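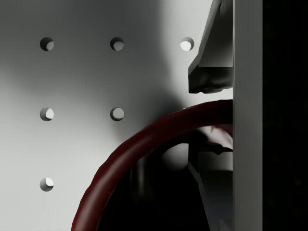 Datasets > Simulation > Manipulation

Home | Datasets | Tools | Contact

Print this page | E-mail this page

# Neltanden Curved Handles, wrist view

Neltanden is a set of simulated grasping episodes for training a policy on thick curved parts: hose sections, ring handles and similar shapes. All images are rendered. The set contains 1000 episodes, each with a wrist camera stream, joint positions, gripper opening and a one-line task text.

## What the wrist camera sees

The two gripper fingers sit close to the camera and hide part of the workspace. In the sample at the top they face each other across a dark red curved tube, with the perforated panel behind it. Shadows are soft and can darken the panel holes, so don't use the holes as fixed markers without checking the lighting first.

## Collection

Episodes were driven by teleoperation in the Grolum simulator by Fernanda Leitão and Gonçalo Teixeira. Panel brightness, tube color and starting pose change between episodes. Failed grasps were kept: 158 episodes are marked `success: false`.

## Layout

- `episodes/` one folder per episode
- `meta/tasks.csv` task text and success flag
- `meta/splits.json` train and held-out lists
- `tools/replay.py` plays an episode back in Grolum

The held-out list has 40 episodes. Please don't train on them if you plan to report numbers against ours.

## Known problems

- Episode 47 has a gap in the gripper opening values. The images are fine.
- Tube surfaces can look bumpy at close range.
- Depth is not included. Teresa Pinheiro is working on a re-render for the next release.
- Task text is in English only and the wording is repetitive.

## Not covered

There are no real camera images and no contact forces. We have not tested transfer to a physical arm.

## Contact

Send label corrections to Arif Kanagaratnam, with the episode number and frame index.

Last updated: 06/03/2026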